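Thirty-one years behind the same repair counter

The shop on the corner of Scanlon Street has had the same owner for 31 years, and for most of that time it has done one thing: fix sewing machines. She asked that her name be left out, saying her customers know it already. We talked by phone on a slow morning, with her radio going in the back.

She grew up in Numberg, where her aunt took in hemming and alterations. The aunt's machine was older than both of them. "It would skip stitches on anything heavy, and she would hit it with the flat of her hand," she said. "I was nine. I took the side plate off one afternoon to see what the hitting did."

She found lint, a bent spring and a dried-up pad of felt that was meant to hold oil. She replaced the felt with a piece cut from a hat and left the spring alone. Her aunt used the machine for another seven years.

The shop came later, after a stretch of office work in Zindevell that she does not talk about much. She rented the front half of the building first, then the whole ground floor. At the start she sold fabric too, but bolts of cloth take up a lot of room and she never liked cutting it. She sold the last of it off one May and put in a second bench.

Most of the work is cleaning. People bring in a machine that has stopped and tell her the motor is gone. "The motor is hardly ever gone," she said. "It's thread wrapped around something, or somebody put cooking oil in it." Cooking oil turns to varnish, and she can spend a full day getting it out with solvent and a toothbrush.

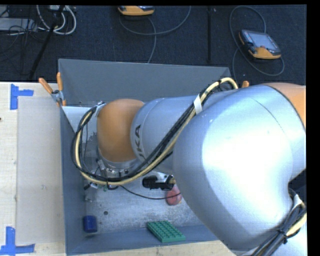 She charges a flat rate for a cleaning and quotes everything else after she has looked inside. Customers used to argue about that. Now she opens the machine in front of them, and the arguing has mostly stopped. She has firm ideas about power cords too, and about how people treat them. A loose cord gets snagged, pinched or rolled over by a chair. On a big gray and orange robot arm the cables run along the outside and a white strap holds them to one of the links, and she would like to see the same sort of care taken at home with a foot pedal cord and a strip of hook-and-loop tape. She sells the tape at the counter, cut to length.

The newer machines with screens are a different matter. She will clean them and set the tension, but she sends the circuit boards out. "I can learn a board," she said. "By the time I've learned it they've changed it." She keeps paper manuals for more than 100 models in a filing cabinet, sorted by maker and then by year, with her own notes in pencil. Some of the notes correct the manual.

I asked what she would tell a person buying a first machine. She said to buy used, to bring a piece of the fabric they plan to sew, and to try it before paying. She also said to turn the handwheel slowly and listen. A dry machine has a scrape to it — she did a fair imitation over the phone — and a scrape can be fixed, but it should come off the price.

She has no plan to close. Her hands are stiffer than they were, so she uses a bench vise for jobs she once did in her lap, and she has stopped taking leather machines because of the weight. The shop opens at nine, except on days when she has a pickup to make. Before we hung up she asked what kind of machine I had at home. I told her, and she wanted to know when I had last changed the needle.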